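# The Last Two Millimeters

Cable insertion is mostly a control problem. At Dallbridge, Marisa Martinelli's planner hands over to a force loop 2 mm before contact.
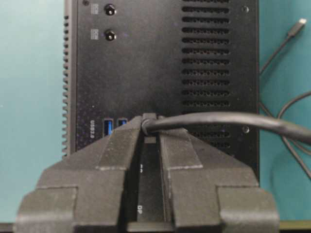

Perception sets the target. The wrist view is cropped to the port region, and blue inserts like those on the mini PC segment cleanly. Black on black takes a second pass.
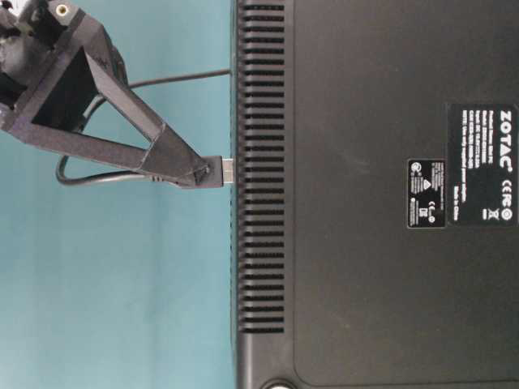
The force loop runs at 700 Hz and searches in a spiral. Tomás Teixeira replaced its fixed gains in June, after reviewing 137 logged stalls.

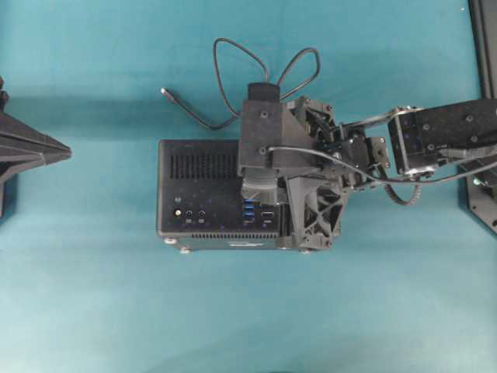
*Drarkanura Manipulation Software Group*

Cable slack is the weak point. The planner, Wevine, treats the cord as a chain of short links and rejects wrist paths that would pull it tight. 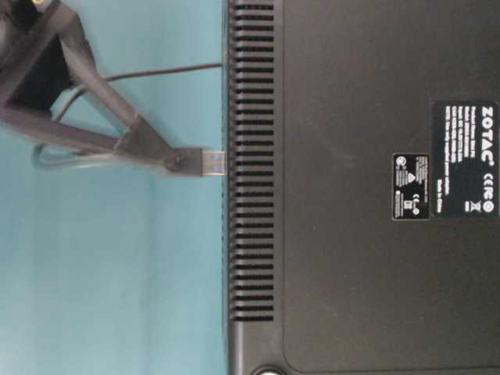
*Page last changed: June*

Charito Umali's next release logs plug angle at first contact. Side ports beside a vent grille remain on the test list.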